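Home Syllabus Notes Readings Labs Contact

TEXTILES AND EVERYDAY MATERIALS
Week 8 handout: Pile fabrics, or why fuzzy things are fuzzy

Last week we stayed flat: plain weave, twill, satin. This week the cloth finally stands up! A pile fabric has a base (woven or knitted) plus extra yarns or fibers that rise off it. Almost everything you want to pet in a store is some kind of pile, and once you start noticing how it's built you will be stopping to turn back the corner of every blanket you meet.

1. Three ways to get pile

Woven pile. An extra set of yarns is woven in and left standing as loops. Leave the loops alone and you have terry cloth. Cut them and you have velvet (extra warp yarns) or corduroy and velveteen (extra weft yarns).

Knitted pile. The base is a knit, so it stretches. Many plush toy fabrics are made this way. Sliver knitting goes a step further and feeds loose fiber straight into the loops of the knit, so there's no pile yarn at all — a lovely trick, and the source of a great deal of fake fur.

Tufted pile. Needles punch yarn through a finished backing, and a coating on the back locks it down. Most carpet is tufted.

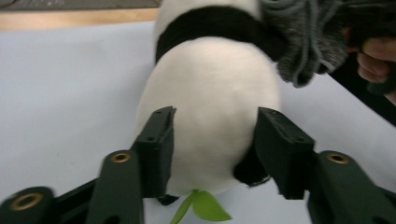
Fig. 1. Plush on a rounded form: black and white panda toy.

2. Nap and direction

Stroke velvet one way and it feels smooth; stroke it the other way and it pushes back. The fibers lean, and the lean is called the nap. It changes color as well as feel. Light hitting the tips looks darker and richer, light sliding along the sides of the fibers looks paler. Two sleeves cut from the same bolt in opposite directions can look like two different dye lots.

So lay out every pattern piece facing the same way. Yes, it eats fabric. The Ploten jacket pattern we use in January wastes a shocking amount in the velvet version, and it's worth every scrap.
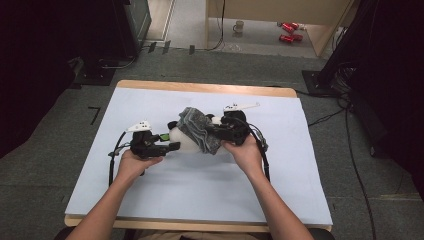
3. Cutting and sewing pile

- Mark on the back, with chalk or a soft pencil.
- For long pile, cut the base only. Slide the point of the scissors under the fur and take short snips. You'll keep the fur at the seam long enough to hide the join.
- Pin more than you think you need. Two pile faces placed together creep past each other (the fibers act like tiny ratchets), and the top layer always seems to win.
- Finish raw edges early. An overlocked edge holds the base together and traps the loose fibers along the cut.
- Brush the seam from the right side with a stiff brush or a pin to free trapped fibers.

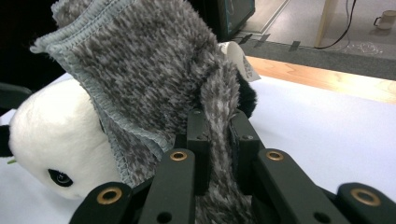
Fig. 2. Long-pile gray fabric with an overlocked edge.

4. Things to try before lab

Bring one pile fabric from home. A towel is fine, a sock with a terry sole is even better. Find the base, then decide whether the pile is looped or cut. Pull one fiber or yarn gently and see how firmly it's held.

The Brinholm swatch book has 385 samples, and the pile section starts after the blue divider. Please put the swatches back in order! Swatch 700 belongs to the older Flultbridge set and lives in the drawer under the window.

Reading: Vlachopoulos pattern notes, section on nap layouts.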